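Event Video Production, Unit 4: Recording Sound at a Live Ceremony
Handout, B. Xaba

Levels
Set the recorder so that normal speech peaks near -12 dBFS. Leave the limiter on. Applause and organ music will run well above speech, so a second track is recorded 6 dB lower as a safety. Auto gain stays off on all cameras.

Microphones
The speaker wears a lavalier, clipped a hand's width below the chin. The lectern gets its own mic. Camera mics are used only for sync and room tone. Record 60 seconds of room tone before guests arrive.

Sample rate
All devices run at 48 kHz, 24-bit. A recorder left at 44.1 kHz will have to be converted before the edit.

Drift
Two devices without shared timecode will drift apart over a long take. In the Lenthorpe exercise the offset reached 2 frames at the 600-second mark. Clap at the start and at the end of each take, line up the first clap, then measure the gap at the second.

Reading: Krishnan, chapter on location sound.

For Thursday: sync the Wevmont files, cut a 300-second sequence, and hand in the project file with a note of the drift you measured. 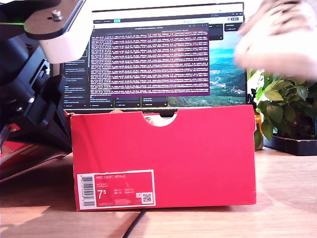 Bring closed-back headphones to the lab. Earbuds do not block enough room noise to judge a lavalier track.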